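Session 4: Sourdough starters and slow dough
Evening baking course, Kisau Hall kitchen
Tutor: Teresa Matos

Welcome back! Last time we made a quick white loaf with dried yeast, and most of you took home something you could slice. Tonight we slow right down. Sourdough is my favourite thing to teach, because the ingredients are so plain (flour, water, salt) and yet the bread tastes of so much.

What a starter is

A starter is flour and water left to ferment until it is full of wild yeasts and friendly bacteria. The yeasts make gas, which lifts the dough. The bacteria make acids, which give the sour taste and help the loaf keep. Both come mostly from the flour, so wholemeal or rye gets things going faster than white. Rye is a wonder for this! Even a spoonful in the jar will wake up a sleepy starter.

Feeding

Stir 40 g of starter with 40 g of water and 40 g of flour. Leave it somewhere warm with the lid resting on loosely. It should rise, go domed on top and then begin to sink. Use it just before it sinks, when it smells a bit like yoghurt or ripe apples. If it smells of nail varnish it is hungry, so feed it again and don't panic. I have brought back starters that sat at the back of the fridge since August and they made lovely bread within a few days.

A little grey liquid on top is fine. Pour it off or stir it in. Pink or orange streaks, or any fuzzy mould, mean the jar goes in the bin and you start again.
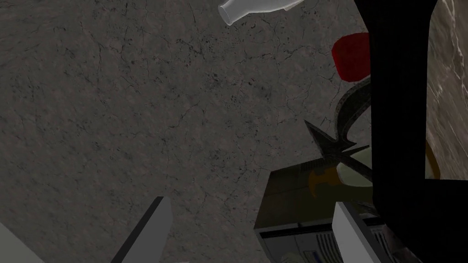 The dough

500 g strong white flour
350 g water, just warm to the finger
100 g lively starter
10 g salt

Mix the flour and water first and leave them for half an hour with a cloth over the bowl. This rest does a surprising amount of the kneading for you. Add the starter and salt, and squeeze everything through your fingers until you can't feel any grains of salt. It will be sticky. Please resist adding more flour! Wet hands are all you need.

Over the next 2 hours, fold the dough four times: take hold of one side, stretch it up, lay it over the middle, turn the bowl and go round again. By the last fold it should feel smooth and springy, almost like a cushion. After that, leave it alone until it has grown by half and you can see bubbles at the sides.

Shape it into a ball, tighten it by dragging it towards you on the worktop, and put it seam side up in a floured basket. Overnight in the fridge suits it very well.

Baking

Heat the oven as hot as it goes with a lidded pot inside. Turn the dough out on to baking paper, slash it once, firmly, and lower it in. Lid on for 25 minutes, then lid off at 220 C for another 20, until the crust is properly brown. Go darker than you think! Pale sourdough is chewy and dull. Let it cool completely before cutting, hard as that is.

Common troubles

Flat and dense: nearly always a weak starter, or a cold kitchen and not enough time.
Flat and full of holes: left too long. Bake it in a tin next time and have it as toast.
Gummy middle: cut too soon, or needed ten more minutes.

For next time

Bring your jar and your notes on when it rose and when it sank. Rosário Bragança will be joining us on 30th April to show us her maize and rye loaf, which has a scalded flour stage and a gorgeous cracked top. Read page 161 of the course book beforehand, the part on scalding, and bring a large heatproof bowl if you have one.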